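What We Learned About Dish Racks (More Than We Expected To)
Project report by Dirk Meijer, with Floor Hoekstra
Household Design, second year

So our project was about dish racks. When Floor and I told people that, we got a lot of blank looks, but stay with me! The assignment was to pick one ordinary thing in a kitchen and find out how people really use it. Floor wanted kettles. I wanted the rack, because in my house at Postma (that's the student building behind the bike sheds) the rack is where every argument starts.

Our question was simple: when people put dishes in a rack, do they use the slots the way the rack was made to be used? We put a notebook next to the sink in the shared kitchen and asked everyone to write down what they put in and where. We ran it through November and ended up with 492 entries, which is way more than we hoped for. Of those, 101 were plates that did not go in a slot at all. They got leaned on something, or laid flat across the top, or wedged in sideways next to a pan.

Floor typed the whole notebook into a spreadsheet and I did the sorting. Some of the handwriting was terrible (mine included) and we argued over one entry that said either "bowl" or "bread" for far too long. We called it a bowl.

We also talked to 9 housemates, one at a time, usually while they were washing up. I'd recommend this to anyone doing a kitchen project — people say a lot more with their hands in the water than they do sitting at a table. Most of them told us they put plates in first and fit everything else in after. Then we'd look at the notebook and see that cups were going in first nearly every evening. I don't think anyone was fibbing. You just don't pay attention to your own dishes.

The part I liked best was the table tryout. We gave people the same small mix of plates and cups and watched where they went. Thick plates were the troublemakers. A thin plate drops into a slot and stays up, but a chunky one won't go in, so it gets leaned in front and then it blocks whatever is behind it. Cups fill the leftover corners, and glasses end up outside the rack more often than not. Floor thinks people don't trust the wires with glass, and the interviews back her up on that.

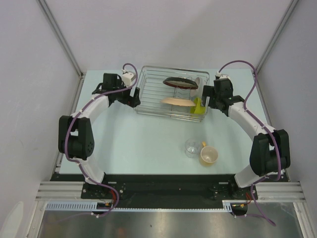 3 min read

Two plates in one rack and you can already see the problem: the dark one with the red rim stands up in the slots, and the pale one leans low in front with a white cup behind it. The yellow-green cup has ended up lying near the front corner, and the glass and the mug with the yellow handle are still out on the table. There's a little liquid in the bottom of that mug, too.

If we did it again, I'd weigh the plates. We wrote down "thick" and "thin" and that was sloppy, and our teacher was right to mark us down for it. I'd also try a rack with wider slots at one end. Floor has already drawn one on the back of the notebook, with a separate rail for glasses, and she wants to build it next term if the workshop has space.

The spreadsheet is with the printed copy of this report. The notebook is still by the sink, and people are still filling it in.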